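About Dravum

Dravum runs hands-on classes in sorting, packing and setting things out. We started with 2 tables in a back room on the Haddad building's upper floor, lent to us by the landlord for one winter. We now rent the whole floor and run 11 courses a year, most of them for people going into stockroom, housekeeping or pharmacy counter work.

Fiifi Ayaaba founded the school after 12 years in warehouse training at Briledia. Mavis Nakamura writes the course books and teaches the small-goods classes. Mircea Anghel looks after enrollment and the room schedule. If you call the office before noon, you will probably get him.

What we teach

Each course is built on ordinary household items: bottles, small boxes, packets, jars. Students learn to pick a thing up, set it upright, face it the right way and put it back in its row. The early sessions use only a few items per table. Later ones add mixed cartons, fragile goods and a timed shelf exercise.

We keep the groups small, around 12 people. Everyone works at a table for most of the session, and there is very little lecture time. The course book is yours to keep.

The space

The main room has blue-topped work tables, office chairs on wheels and a spare table for bags and papers. Street parking is easiest on the Brorncombe side. The elevator opens next to our door.

Evening courses start at 6:30. The intake for new students is in January, with a second one in September if there is enough demand. Mohammed-Awal Bawa teaches the evening group and can tell you which course fits the job you are after.

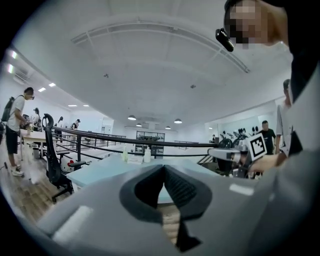
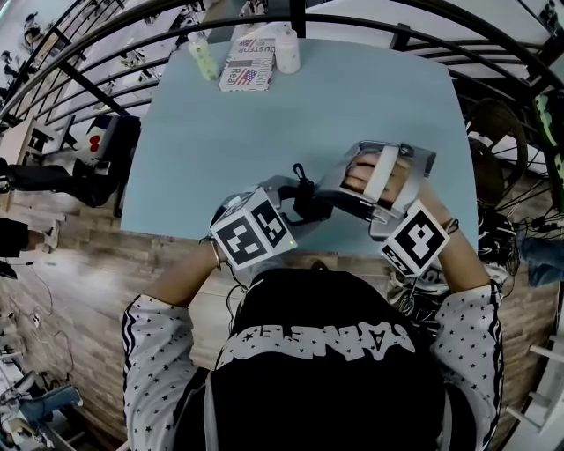 Bottles and other small items on the blue tabletops, Dravum main room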